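Home | Projects | Workshop | Calls | Contact

Participants wanted: gripper build, Encombe shared workshop

Driltier needs two people for a tabletop arm build running through July. Work covers linkage assembly, wiring and grip tests – 16 evenings, tools supplied. Parts budget is 700 per team. Apply to Edeltraud Pichler by 2018-03-27.

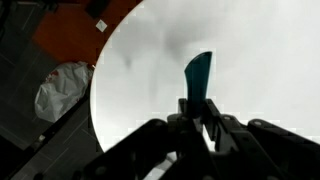

Do I need to know how to program? Basic scripting helps, but assembly and test logging need none.

21 shares | 2 comments

Ultan: Are the link plates cut on site?
Edeltraud Pichler: Yes, on the small router. Bring eye protection.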